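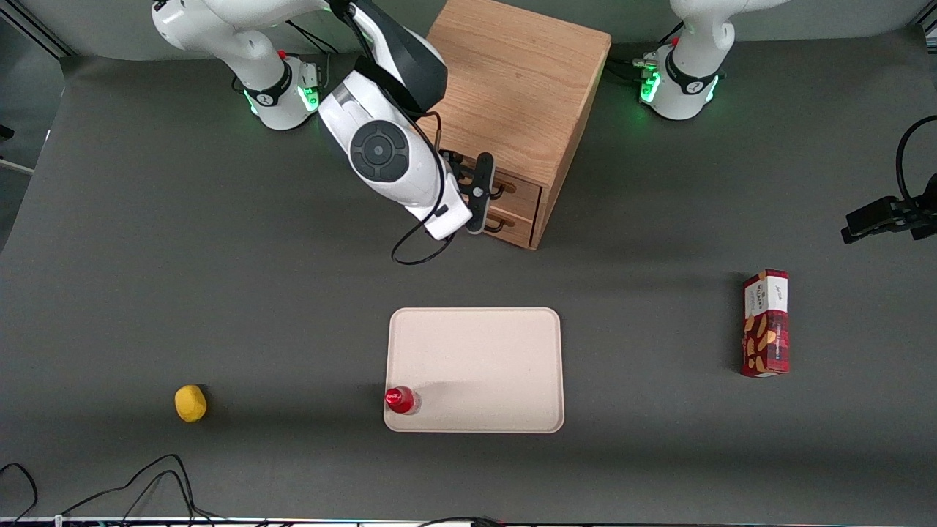

Enseñar tareas de mesa a dos brazos por control remoto
Informe de proyecto, segundo semestre
Autores: Widad Matar, Eliseo Gallegos, Ningsih Gunawan
Tutora: Sobia Satti

Última actualización: febrero de 2025
Compartido 6 veces · 0 comentarios

1. Objetivo

El objetivo de nuestro trabajo es que una persona sin experiencia en programación pueda mostrar al robot una tarea corta, y que después el robot la repita con los objetos en otra posición. Elegimos dos tareas: abrir un cajón pequeño por su tirador y poner una caja de galletas en la bandeja. La primera exige mucha precisión en un solo punto. La segunda permite más libertad, pero la caja puede quedar de pie o acostada y el agarre cambia bastante.

2. Método

Para mover los brazos usamos el programa Stovel, que fue escrito en nuestro laboratorio por Nusrat Ghumman. El operador sujeta un mando en cada mano y la pinza sigue su movimiento. También probamos a guiar el brazo directamente con la mano. De esta manera el operador siente mejor el contacto con el tirador, pero su propio cuerpo tapa la mesa a las cámaras, y por esta razón dejamos este modo solamente para las pruebas de cajón.

En total grabamos 403 demostraciones. De ellas, 100 fueron apartadas para la evaluación y no se usaron en el entrenamiento. Cada demostración empieza con la pinza abierta y termina cuando el operador pulsa el botón de fin. Si el operador se equivoca y corrige, la grabación se conserva.

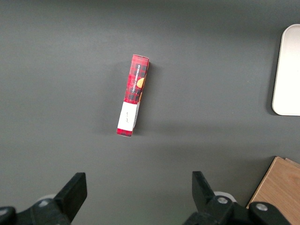
El agarre de la caja nos dio más dificultades que el cajón. Cuando está acostada y un poco girada, la muñeca tiene que girar lo mismo antes de bajar. Los operadores nuevos bajaban primero y giraban después, y así un dedo empujaba el cartón. Añadimos entonces una pausa obligatoria sobre el objeto, y las demostraciones de Eliseo y de Ningsih se hicieron más parecidas entre ellas.

3. Problemas encontrados

El retraso entre el mando y el brazo no era constante. Con Dudovel, el módulo de registro, guardábamos las imágenes en el mismo ordenador que controla los brazos, y esto producía pequeños saltos. Pasamos el registro a otro ordenador y los saltos desaparecieron casi por completo.

Los cables de la pinza también limitan los giros grandes de muñeca. Todavía no tenemos una buena solución para esto.

4. Trabajo pendiente

Falta repetir la evaluación con un operador que no conozca el sistema, y comparar los dos modos de enseñanza en la misma tarea. Queremos además revisar el botón de fin, que algunos compañeros pulsan demasiado pronto.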